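Bras maison : le pilon accroche sur les stries du mortier en simulation

Hervé Chauvin
Bonjour à tous ! Je bricole dans mon garage un petit bras à 6 axes (je l'ai baptisé Flevirum, ne riez pas) et j'aimerais qu'il écrase mes épices tout seul. Avant de risquer la mécanique, je teste tout en simulation : mortier, pilon, planches en bois, et une trajectoire en spirale qui part du centre.

Au milieu, sur le fond lisse, ça tourne nickel. Dès que le pilon monte vers la bande striée, il se met à vibrer comme un fou et parfois il traverse carrément la paroi !

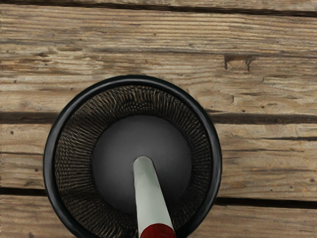
Ma scène vue de dessus, pilon au centre, mortier vide.

J'ai baissé la vitesse, j'ai changé le frottement, rien à faire. Le pas de calcul est à 200 Hz. Une idée ?

Hemi Cosgrove
Tes stries, c'est du vrai relief dans le maillage de collision ? Si oui, cherche pas plus loin. Garde le joli modèle pour l'affichage et mets un bol tout simple pour les contacts, découpé en 36 secteurs convexes (un seul bloc convexe te boucherait le creux). J'ai eu le même souci avec mon projet Ustumura, et après ça plus une vibration. Monte aussi à 380 Hz si ta machine suit. Et commande le pilon en effort plutôt qu'en position, sinon il va pousser dans la paroi tant qu'il peut.

Destia
Moi j'ai pris un moulin à café électrique lol

Hervé Chauvin
Merci Hemi ! Oui, tout le relief était dans la collision, j'avais bêtement exporté le même fichier deux fois. Je refais le bol ce soir et je reposte les réglages.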